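Savchuk – ficha de datos y notas del método

Versión del conjunto: 2
Responsable: Yevdokiia Kravchuk
Estado: cerrado en junio, solo se admiten correcciones de etiquetas

Contenido

Savchuk reúne demostraciones de manipulación de textiles y objetos blandos en interiores domésticos. Lo usamos para entrenar y evaluar Tindau, una política que decide cuándo cerrar la pinza y cuándo volver a agarrar. El repositorio incluye los episodios, las etiquetas de contacto y los scripts de conversión. Los pesos de Tindau se distribuyen aparte.

Hay 12 tareas. Unas consisten en recoger una tela y dejarla en otro sitio; otras, en mover cojines sobre asientos tapizados. En todas el objeto se deforma al agarrarlo, y la posición de los dedos al inicio del cierre explica poco de lo que pasa después. Ese es el problema que queríamos estudiar.

Cámaras

Cada episodio trae vídeo de muñeca y vídeo de cabeza, sincronizados por marca de tiempo. El vídeo de muñeca se guarda sin estabilizar. Probamos a corregir la inclinación antes de entrenar y dejamos de hacerlo: la rotación del fondo le sirve a la política para estimar el giro de la muñeca, y al quitarla empeoraban los reagarres. Tampoco se descartan los fotogramas movidos. 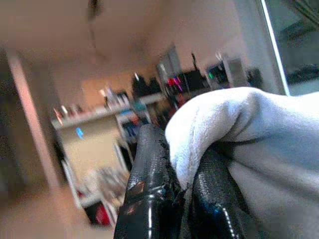 En las tareas con tela, la etiqueta de contacto se asigna por dedo. Un dedo cuenta como «en contacto» si la tela lo toca en cualquier punto, también por la cara exterior. La etiqueta de agarre es otra cosa y exige que haya material entre los dos dedos. Confundir ambas fue el error más frecuente en la versión anterior, sobre todo cuando un pliegue cae por encima de la pinza y tapa una punta. Si la punta no se ve, el anotador marca «oculta» y no intenta deducir dónde está.

Las telas claras junto a una ventana dan zonas muy brillantes en la parte alta del pliegue y sombras marcadas debajo. No hemos aplicado corrección de exposición. Quien quiera normalizar el brillo debería hacerlo con los mismos parámetros en todo el episodio, o aparecerán saltos que el modelo interpreta como movimiento.

Método

Tindau recibe una ventana corta de las cámaras y el estado articular, y predice un tramo de acciones más una señal de reagarre. Cuando esa señal supera el umbral, el tramo pendiente se descarta y se vuelve a planificar desde la observación actual. La ventana es de 10 fotogramas. Con ventanas más largas la política tardaba en reaccionar a los deslizamientos – probablemente porque seguía dando peso a una forma de la tela que ya no existía.

La línea base, Zollon, comparte arquitectura y datos pero no tiene señal de reagarre. Ejecuta cada tramo hasta el final. Las dos se entrenan con la misma partición.

Tareas con cojín

Se trabaja con dos brazos. En estas tareas un brazo lleva el agarre y el otro se queda cerca, abierto, por si hace falta empujar o sujetar. El campo «rol» indica cuál es cuál en cada instante y puede cambiar dentro de un episodio. Los respaldos curvos son los que más separan a Tindau de Zollon: el cojín se apoya en una superficie que no es plana y tiende a girar sobre la esquina inferior. El terciopelo añade otra dificultad, ya que el pelo cambia de tono según hacia dónde esté cepillado, y el segmentador lo toma a veces por un borde.

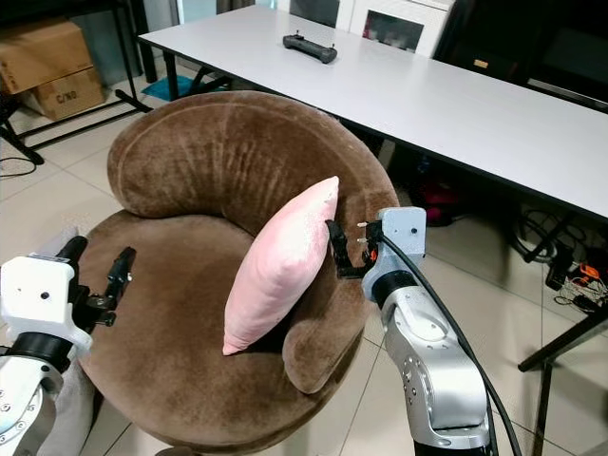

Figura 2. Tarea de cojín, vista de cabeza: la pinza derecha agarra el borde superior del cojín y la izquierda queda abierta sobre el asiento.

Resultados

Tindau mejora a Zollon en las tareas con cojín y en la mayoría de las de tela. En dos tareas de tela no hay diferencia apreciable. En ambas la pieza es pequeña y, si el primer agarre falla, suele quedar fuera del alcance de la pinza, así que reintentar no aporta nada. Las tablas completas por tarea y semilla están en la carpeta de resultados.

Limitaciones

– Todos los episodios se grabaron en interiores con mobiliario parecido. No hay exteriores ni suelos con moqueta.
– Las etiquetas de contacto son visuales. No hay medida de fuerza.
– El segmentador se ajustó con telas lisas; con estampados no lo hemos validado.
– El fondo contiene cables, cajas y otros objetos sin etiquetar. No deben usarse como clase negativa.

Uso

Los episodios se leen con el cargador de Zumano, incluido como submódulo. Hay que inicializarlo antes de ejecutar la conversión o el script termina sin escribir nada y sin mensaje de error (pendiente de arreglar). La partición de prueba no debe emplearse para elegir el umbral de reagarre; para eso está la de validación.

Las correcciones de etiquetas se envían como incidencia, con el identificador del episodio, el fotograma inicial y el final. Las revisa Yevdokiia Kravchuk y se publican en el registro de cambios.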